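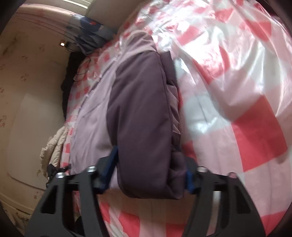

Purple garment on the checkered cover, one finger pad on each side.

1st April. Folding work with the hand-held gripper, Drover set. Writing up the fault while I still have the order of things straight.

The first 25 takes were fine. After that the recorded finger opening started to drift. With the fingers fully closed on nothing, the log gave 3 mm when it should give zero. I re-zeroed and carried on, which was a mistake, as the offset came back within a few takes and I can't say exactly where it started.

Stopped at take 122. Took the right finger off and found the pivot screw at the inner end of the linkage backed out by nearly 2 turns. The left one was tight. No thread lock on either. The Steinbach build sheet calls for it, so somebody skipped that step at assembly or the screws were swapped later and not noted.

Thick folds seem to make it worse. On a flat layer the pads meet square and there is little side load. On a bunched edge one pad takes most of the push and the linkage twists. I have not tested this separately.

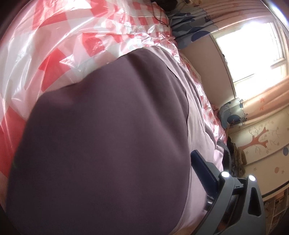 Bayu Sinaga thinks the screw is only part of it and wants the Dokard encoder mount checked for play before anyone trusts a new zero. He had the same offset on the Plasgate set in the winter and tightening the pivots bought him a day, no more.

Will do the mount tomorrow. Meanwhile:

Takes after 25 marked suspect, not deleted.
Both pivots cleaned, thread lock on, left overnight to cure.
Set tagged out. Please don't borrow it.
Closed-finger check to be logged every ten takes from now on.

Still need to order spare screws. The old right one has a worn head and I've put it in the scrap tin.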